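Painting the back room grey: your questions answered

I've had so many messages since I put up my post on the back room that I've stopped trying to reply one at a time. I've bundled the usual ones together. If yours is missing, leave it in the comments and I'll add it when I get a minute.

Which grey is it?

It's called Rindell and it's from the Inano range, in the flat matt finish. I bought it in May when they had the big tins on offer, and I do wish I'd picked up a spare tester pot for touching up!

Is it a warm grey or a cool grey?

Both, annoyingly. I get asked this more than anything else and I still can't give you a straight answer. First thing in the morning I'd swear it was blue, and by teatime it's gone a bit mauve on me. Some people hate that in a paint. I've grown very fond of it, but do try a big patch on more than one wall before you commit. 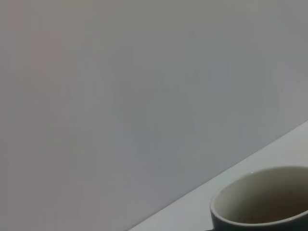
Grey wall, white table, and a cup in the corner.

Doesn't it look gloomy with all that grey?

I worried about this too. My mum's old sideboard was in there to begin with and yes, it was like sitting in a rain cloud. The white table made all the difference (mine's the Cirico, second-hand, and I carried it home in two trips). Anything pale against the wall will lift it. I'd steer clear of dark furniture unless your room gets loads of sun.

How much did the whole thing cost?

I gave myself 400 pounds and had 13 left at the end, which went straight on cake. The table was 65 of that. The rest was paint, filler, rollers, a new blind and a light fitting I'm still not sure about.

Why haven't you hung anything up?

Because I like a bare wall! I had a gallery wall in my last flat and spent half my life straightening it. I may put up one shelf, up high, but I've been saying that for ages.

How do you stop it looking patchy?

Keep a wet edge, do a whole wall in one go and don't be mean with the paint. I went back over a bit that was half dry on my first try and had to do the lot again. Then leave it well alone overnight before you start judging it - wet paint tells fibs. 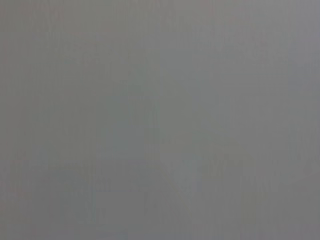

The other thing is the light. Matt grey changes such a lot from one end of a wall to the other that I was convinced I'd missed whole sections, and I very nearly opened another tin. Have a look at a different time of day before you do anything drastic.

Would you use the same colour again?

I would, though maybe not in the hall, where there's no window at all. I've got a sample of Rivera waiting for that, and I'll report back once I've moved the coats.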